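Why Black Cloth Gets Warm in the Sun

Cloth comes in many colors, and black is one of the most common.
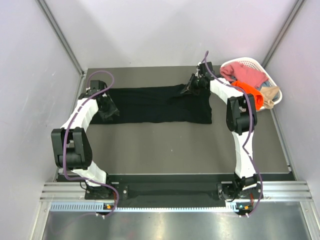

Words: Kęstutis Kazlauskienė
Coldale Science Pages for Young Readers
2 January 2024

Sunlight carries energy. When it lands on cloth, some of the light bounces off and some is taken in. The part that is taken in turns into heat. Scientists call this absorption.

White cloth bounces back most of the light that hits it. Black cloth takes in most of it. This is why a black shirt left in the sun gets warmer than a white one of the same size and thickness.

What makes cloth black?

Color in cloth comes from dye. A dye is made of very small particles that stick to the threads. Each dye takes in some colors of light and bounces back the rest. A red dye bounces back mostly red light. A black dye bounces back very little of any color, so little light reaches your eye.

Does cloth stay black?

Dye breaks down slowly in strong light. Washing also removes a little of it each time. Old black cloth may look gray or brown.

Try it

You need 2 pieces of cloth, one black and one white, and a thermometer for each. Use the same kind of cloth for both.

Lay the pieces flat in a sunny place. Put a thermometer under each one. Write down both temperatures. Wait 14 minutes and write them down again.

The black piece should show the bigger rise. On a cloudy day the difference may be small - less sunlight is reaching the cloth.

Words to know

Absorb: to take in.
Reflect: to bounce back.
Dye: a substance that gives cloth its color.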